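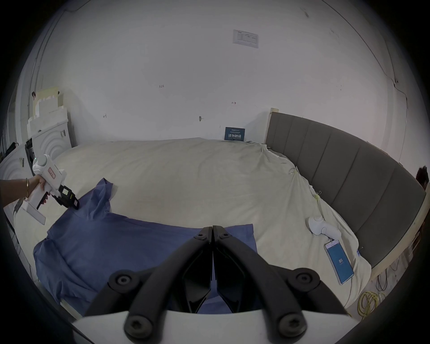
Two grippers and one blue T-shirt on a bed.

The Shirt

When I came to Kirton in September, they told me the work was to fold. I thought they meant in a laundry. The woman who signed my paper at Nusix laughed, but in a kind way, and gave me two white tools with black fingers.

"You fold with these," she said. "The robot will learn it from you."

I have folded clothes since I was six years old. My mother sold shirts in the market, and she could fold one in the air, without a table, while she argued with a customer about the price. I had this in my hands also. With the grippers I had nothing. On my first day I closed the fingers on a sleeve and lifted, and the whole shirt came up like a fish. I put it down. I began again.

The quota was 100 good folds for a shift. A fold was good if the shirt lay flat at the start, if both tools stayed in the view, and if you did not stop in the middle to think. This last rule was the hard one for me. I am a person who stops to think.

My partner on the bed was older than me and did not talk much. We took turns, one folding and one checking the list. She had done towels for Nusix before, and before the towels, cups. She told me that the towels went to a customer named Bittencourt, and that one time they let her watch the robot that had learned from her.

"How was it?" I asked.

She smoothed the sheet with her palm. "It shook the towel two times before the first fold," she said. "I do that. I did not know I do that."

After this I could not fold a shirt without watching myself. I saw that I pull the hem a little toward me before I turn it, even when it is already straight. My mother did this also. I remember the small sound, her nail against the cotton. With the gripper there was no nail and no sound, but the pull was still there.

In November the office asked us to be more regular. They sent a page with the correct way, and the pull was not on the page. For some days I tried to work without it. My numbers became bad. On fold 58 the sleeve slipped, and on fold 59 also, and my partner put down the list and looked at me.

"Do it how you do it," she said.

So I pulled the hem. The office did not write to us about it again.

On 12/20/22 they sent our folds to Warkora, where the robot was. There were 445 of mine, and 384 of them had been accepted. I asked if I could see the video when it was ready. It came to my phone in the evening, when I was on the bus, with no message.

Two gray arms stood over a table. A green shirt lay there, very straight. The left arm took the hem, waited a moment, and pulled it a little toward itself – there was no need for this at all – and then it made the fold.

I missed my stop. I watched it again until the bus came to the end of the line, and then I called my mother, but I did not know how to begin.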